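binpick-notes: README

Hello! I'm Noemi Brannigan and I look after the perception and grasp planning side of our bin picking setup, which we call Prandance. The README has been out of date since we split the planner into its own package, so I've rewritten it (12/29/24) while I still remember how the bits fit together. Shout if something is wrong.

What's in the repo

zetau -- the perception node. Takes a depth and colour pair, gives back a list of grasp candidates with scores. It doesn't know what any object is and doesn't care.

bilyk -- the planner. Takes the candidates, throws out the ones where the wrist would foul a bin wall, and sends the first good path to the arm.

tools -- replay, log viewer, the calibration script Gervasio wrote. Please don't rename anything in there, his cron jobs depend on it.

The logs

There are 758 logged attempts in the December set. Each has the colour picture, the depth map, the full candidate list, the chosen grasp and the joint path. The bin contents are a mixed bag on purpose: a blue scrubbing sponge, a square yellow cup, crumpled light-blue stuff, a narrow white package with teal lettering. The sponge is a dream for zetau. See-through things are still a pain, as depth tends to come back full of holes, and I've had it score a patch of bare bin floor higher than the panel leaning right next to it! 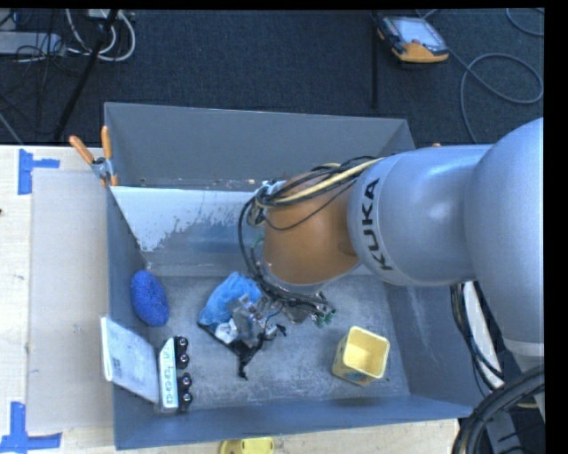 Running a replay

1. Start zetau first and wait for "ready" in the console. On my machine the first load takes nearly 100 seconds, then it's quick.

2. Start bilyk with the --dry flag. Without it, it'll look for the real controller and sulk.

3. Point the replay tool at a log folder. It steps through one attempt at a time; press n for the next one.

Things that will bite you

The planner gives up after 10 candidates. You can raise that in the config, but planning gets slow and the later ones are mostly rubbish anyway.

Wall checking uses a plain box for the gripper, with no cables in it. Trinity has a branch with a fatter model that includes the wrist cabling -- it's safer near the corners but rejects a lot of grasps I'd happily take. Not merged yet.

If you move the bin, run the calibration again. Yes, even a little bit.

Questions go to me, or to Wendell for anything about the controller link.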